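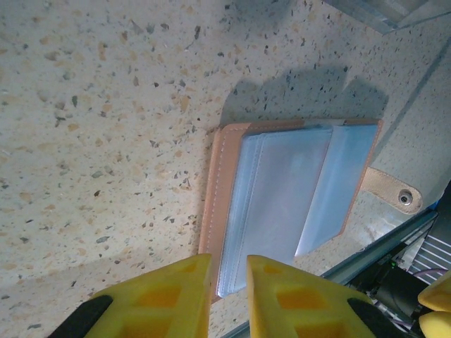
How to Sort Out a Card Wallet That Has Gotten Out of Hand

I love a card wallet. I mean the kind that opens like a tiny book, with clear sleeves inside so you can flip through and see everything you own in the way of plastic. Mine is peach-tan faux leather with pale stitching along the edge and a little tab that closes it, and once it has been cleared out it's a joy to use. Getting it cleared out is the subject of this page!

Set aside half an hour. If you have been carrying the same cards for years, give yourself the whole evening and put some music on.

What you need

A clear stretch of countertop or table
A soft, lint-free cloth (an old T-shirt is great)
A small bowl of lukewarm water with one drop of dish soap
A dry cotton swab or two
A pair of scissors
An envelope for the cards you want to keep but don't need to carry
A pen and a scrap of paper

Step 1. Open it flat and empty every sleeve

Unfasten the tab and lay the wallet open. New wallets like to spring shut, so press gently along the middle with your palm a couple of times. Don't bend the covers backward past flat, please! Faux leather creases right at the fold, and once it starts to crack there it keeps going.

Now work through one sleeve at a time from the front. Cards that have lived in soft plastic all summer tend to grip, especially shiny ones. Slide a fingertip in behind the card and push from the bottom edge, going a little at a time. Pulling from the top with your nails is how sleeves split at the corners (ask me about my first wallet, a lovely green one that lasted until July).

If a card really won't budge, leave the wallet in a cool room for an hour and try again. No hair dryers and no butter knives.

Step 2. Check for doubles

Run your thumb over each sleeve after you empty it. My friend Negin Vahidi was positive hers was empty and then found a library card from two towns ago stuck flat behind a pharmacy card. Stiff sleeves are a clue. So are sleeves that look cloudier than their neighbors.

Step 3. Make your piles

Spread the cards out face up so you can see all of them at once. I like to do this on the counter because the cards slide around easily, but a dining table works too. Four piles:

Daily. Bank card, ID, transit pass, whatever you reach for most days.

Sometimes. Library, gym, insurance, the one for the garden center.

Home. Things you'd be sorry to lose but don't have to carry. These go in the envelope.

Gone. Expired, closed, or for a store that shut down. Be brave here!

The Sometimes pile is always the biggest, and it's where most of us cheat. Go through it a second time and take out anything with an app or a phone number that does the same job. Most stores will look you up if you give them your number at the register, so that stamp card and the card behind it can both go.

On my last big sort I got down to 13 cards, and I was so pleased that I sent a message to my sister-in-law, who did not reply.

Step 4. Deal with the Gone pile right away

Cut up expired bank cards before you move on. Go through the chip, down the length of the magnetic stripe, and across the number, then split the pieces between two trash bags. Check any old gift cards first, though. The balance number is usually printed on the back, and it takes a minute. Kianoush Pakzad, who shares my lunch table, found $2 and change on one, and treated himself to half a coffee.

Step 5. Clean the sleeves

My favorite part! Clear sleeves pick up a haze from fingers and pocket dust, and they come up beautifully.

Dip a corner of the cloth in the soapy water and wring it out hard. It should feel barely damp. Wipe the outside of each sleeve from the fold toward the open edge, holding it steady with your other hand. Turn it and do the back.

For the inside, use a dry swab first to bring out crumbs and lint, then a very slightly damp one if there's still a mark. Ink that has lifted off a printed card onto the plastic may be there for good. You can try a bit of plain white eraser on it, lightly. Skip nail polish remover completely, and skip alcohol wipes too. They can turn the plastic dull or sticky.

Step 6. Clean the cover

Use a fresh part of the cloth, also barely damp, and go over the cover in long, light strokes. Follow the line of the stitching and don't scrub across it, or the thread will fuzz up. Pay attention to the closure tab, which gets touched more than anything else on the wallet. A light color like mine shows a gray patch on the tab pretty quickly.

Blue denim stains are stubborn. I've had some luck with a paste of baking soda and water, dabbed on and wiped off within a minute, but try it on an inside edge before you go near the front.

Step 7. Let it dry open

Leave the wallet open on the counter with a rolled strip of paper towel slipped between every few sleeves. An hour is plenty in dry weather. In December, with the windows shut, I give it until after dinner. Keep it off the radiator and out of direct sun.

Step 8. Put the cards back in an order you'll remember

Daily cards go in front, closest to where your thumb lands when you open the wallet. After that I go by place: health things together, shopping things together, library at the back. Pei-shan Yip does hers by color and swears she can find anything faster than I can. We have raced. She can.

One card per sleeve, if you have the room. Two thin ones will fit back to back, but two cards with raised numbers will stretch the plastic, and then single cards slide out of that sleeve forever after. Put the thickest cards near the middle so the cover closes evenly and the tab reaches without a tug.

Leave a sleeve or two free. You will be handed a new card sooner than you think.

Step 9. Write the list

Grab the pen and paper and write down what's in the wallet, by name only, with the phone number to call if each card goes missing. No account numbers! Put the list in the envelope with your Home pile, and tuck the envelope somewhere you'd look in a panic.

A few questions I get

How often should I do this? I do a full sort twice a year, and a quick wipe of the tab and cover whenever I notice it looking grubby.

My sleeves have gone yellow. Can I fix them? I haven't found a way. If the sleeves come out as a set, look for a replacement insert, and measure the old one first.

The tab won't stay closed anymore. Take out three cards and see if it holds. It's nearly always too full. If it's a snap, press both halves together firmly with the wallet empty to check that the snap itself is okay.

Can I keep receipts in it? You can, but the print on them fades and sometimes rubs off on the plastic. I keep mine in a separate pocket of my bag and empty it when I get home.

Does this work for business cards? Yes, and it's very satisfying. Ánh Đàm sorted hers by city and threw out every card where she couldn't picture the person's face.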